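The Room at Wanyama Street

Part one

Halima Danladi had given herself until October to do her father's room, and in October she did it.

The house was at number 24, up the hill from the ferry, and it had been let to students for most of the time since he moved out. They came and went but the back room stayed more or less his. He had charged less rent in return for keeping his books in it, and the students, who liked paying less rent, dusted around them or didn't. Now he was in the unit at Callirine with one window and a shelf the length of his arm, and the agent wanted the back room cleared so it could be let as well.

She drove down with flattened cartons in the boot and a roll of packing tape that turned out to be nearly finished. Kirsty McIver, who was doing a doctorate and had the front bedroom, let her in.

"I've been using the table," Kirsty said. "I hope that's all right."

"It's your table as much as his."

"I can move everything."

"Leave it. I only need the shelves."

Kirsty put the kettle on and went back to her typing. Halima stood in the doorway for a while with her tea. The room smelled of paper and of the heater, which had always smelled when it was first switched on for the day. She remembered being sent in here to say dinner was ready and having to say it twice.

Her father had rung that morning before she left. He had a list. He wanted the economics, he said, but not all the economics. He wanted the chess book with the broken back. He wanted the box.

"What box?"

"The black one. Black and some white. It's small. You'll know it."

"What's in it?"

"It's mine," he said, and then the lunch trolley came and he had to go.

She had looked for boxes all the way down the highway, in a manner of speaking. She had thought of cigar boxes and shoe boxes and the tin her mother kept buttons in. When she came into the room it was on the table.

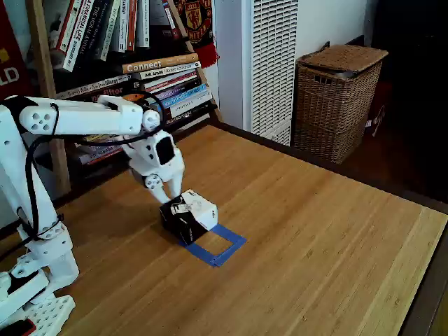

Part two

She started with the shelves anyway. It was what she had come for.

The leaning ones came out first. She had never known him to read about evolution, but there was The Moral Animal, and next to that was Artificial Life, and she could not have said whether they were his or had been left by somebody who paid in cash in 2 instalments and never came back for the bond. She made a pile for his, a pile for not his, and a pile for asking. The pile for asking grew faster than the others.

Modern Economics was certainly his. He used to read bits of it out at breakfast when her mother was trying to listen to the cricket. She put it at the bottom of the first carton where it would keep the carton flat.

The scarf she knew as well. It had come from his cousin Victor Were, who had gone to Manchester to work for a year and stayed for good. Her father did not follow football. He had hung it up the day it arrived and told anyone who asked that they were having a difficult season, and this had been correct often enough that people took him for a supporter. She folded it and laid it over the books.

At eleven Kirsty came and leaned on the door frame.

"Is he coming back to see it? Before you take it all?"

"He can't do the steps."

"I could bring things down to the car for him. If he came in the car."

Halima said that was kind. She said she would ask him. She did not think she would ask him, because he would say yes, and then he would sit in the passenger seat with the door open, and books would be carried out one by one and he would tell them to take each one back.

She rang Callirine at noon and got Lilian Kaijage, who was on the desk.

"He's in the garden," Lilian said. "Do you want me to fetch him?"

"Could you ask him whether he wants the one called Connect?"

She heard the phone go down on the counter, and a door, and a long time of nothing. Somebody walked past talking about a roster. Then Lilian was back.

"He says who wrote it."

"Tell him it's the tan one."

Another door. Halima taped up a carton while she waited, pulling the tape off the roll with her teeth.

"He says he never finished it," Lilian said. "He says bring it."

By three she had filled 4 cartons and the roll had run out, so the last one was closed by folding its flaps under each other. The hamper was not his. She lifted the lid to make sure and found towels, and put the lid back. She wiped the shelves down with a wet cloth and the cloth came away grey each time, and she rinsed it in the laundry and did them again.

Then there was only the box. She sat down at the table with it.

It was light. She turned it over and read none of the printing, which was small, and she had left her glasses in the car. She could have opened it. She had opened a good many things of his in the past year – bank letters, the envelope from the specialist, a drawer that stuck – and each time she had told him afterwards, and each time he had said of course, of course, and looked out the window.

"Is this yours?" she called down the hall, to be fair.

"Is what mine?"

"Small box. Black."

Kirsty's chair went back and she came to look. "No," she said. "It was on the shelf when I moved in. I've only ever shifted it. Esther might know, Esther Swai, she had the room before me. She told me it was your dad's and to be careful of it."

"Did she say why?"

"She said he'd asked her to be."

Halima put it in her coat pocket. It made a square lump there and she had to hold the coat away from her side to do up the seat belt.

It was 213 kilometres to Callirine and most of it was dark. She stopped once for petrol and a sandwich. The cartons slid when she braked, and after the second time she drove slower.

He was up when she got in, though they had told her he wouldn't be. He was in the chair in his dressing gown with the lamp on. She put the box on the tray in front of him.

"There," he said. He moved it a little to the left. "Did you get the chess one?"

"It wasn't there."

"It was on the bottom."

"I did the bottom, Dad. I wiped the bottom."

He thought about that. He laid his hand on the lid of the box and kept it there.

"Then I lent it to someone," he said. "Did you have your dinner?"

She said she'd had a sandwich. He told her there were biscuits in the second drawer, and she went and got them.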